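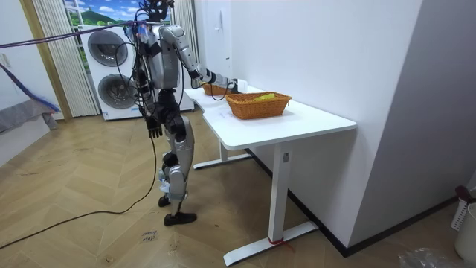 Notebook, ripening room, Curnmont
2024-03-18
Written by Hüsnü Erdem. Remarks of Benedikt are marked BR.

Continuing from the Honum lot, which I closed in February with too many open questions. Today I want to put in order what we know about the gas step, and then the plan for the Ayele lot, so that Benedikt can start it without me.

Balance check

I put the 1000 g weight on the balance before the first weighing and again after the last one. Before: correct. After: one gram too high. I do not like this, but the weight loss we are looking for is much bigger than one gram, so I keep the data. The balance stands too close to the door and when somebody opens, the number is moving. I have asked already for a heavier table.

Gas step

Setting was 1000 ppm ethylene, room at 18 °C, fruit in open cartons, fan on low. I vented the room after the first day, as always, and closed again with fresh gas. Total time under gas 44 hours. For the Honum lot we did it shorter and the cartons in the back row stayed hard green while the front row was already turning. This time back and front are much closer together. I can not say if the longer time did this or the fan, because we changed both. This was my mistake in planning and I write it here so that it is not repeated.

The peel is changing from the middle of the fruit, and the two ends are last. Everybody who buys bananas knows this, but on our color sheet the picture for "yellow with green tips" is printed too dark, and I think Benedikt and me are reading it differently. I gave him the same fruits to judge that I judged before, without telling my numbers. On the green and on the full yellow we agree. In between he is always one step lower than me.

BR: I look at the stem end first, Hüsnü looks at the belly. We should write in the sheet which part counts.

I agree. From now on: belly for the color step, tips as a separate column with yes or no for green. 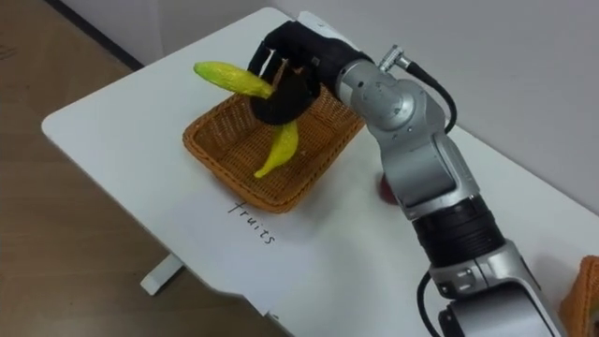

Photo: Benedikt Riedl

Pulp firmness: measured with the hand tester, peel taken off at the measuring spot, always in the middle of the fruit. The values drop faster than the color would suggest. A fruit which I would call only half yellow is already soft enough for eating, although the taste is still starchy and it leaves a dry feeling on the teeth. I tasted from the front row and from the back row. No difference for me, but I had coffee before, so this observation is weak.

Humidity is the part with which I am least satisfied. The Plovotari sensor at the door and the one on the shelf do not agree, and the difference became larger during the night. I changed their places for one hour and the difference went with the sensor, so it is a sensor problem and not a room problem. The door sensor goes for calibration. Until it is back, only the shelf value is written in the log. Please do not take an average of both.

Some peels have fine brown lines near the shoulder. It could be from dry air or it could be rubbing inside the carton during transport. I put the worst ones aside in the small box with the blue lid. If the lines become wider without anybody touching the fruit, I would believe more in the dry air.

One more thing about bruises. The fingers of a hand should not be pulled apart before the color is judged. When the neck is torn a little, it goes brown in one day and then we have an ugly fruit which tells us nothing about the ripening. Cut with the curved knife, leave a piece of crown on it. The knife is in the left drawer again.
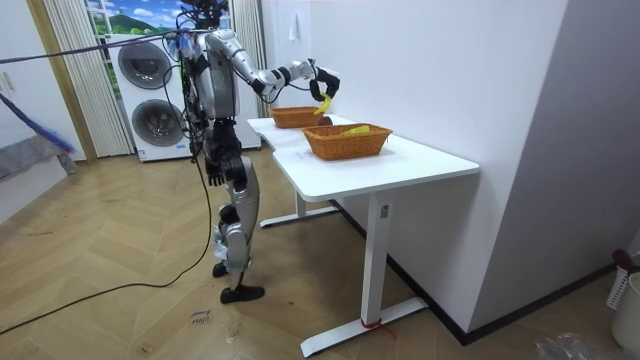 Plan for the Ayele lot

Same temperature and same gas as now. Fan on low again, this time with the old shorter gas time, so that only one thing is different from today's run. Cartons turned so that the hand holes look to the aisle. Weigh in the morning before the door is opened for deliveries.

Color judged by both of us, separately, on the new sheet. BR will print it again with a lighter step four and we compare it to the old one under the lamp by the sink.

Open: who orders the new gas bottle. The pressure is enough for one more run, I would not trust it for two.

BR: I will order it. Also the gasket of the door is loose at the bottom corner, I could feel air with my hand. Did you check this before the 44 hours?

No, I did not. I have pressed it back and put tape. To be looked at before the Ayele cartons go in.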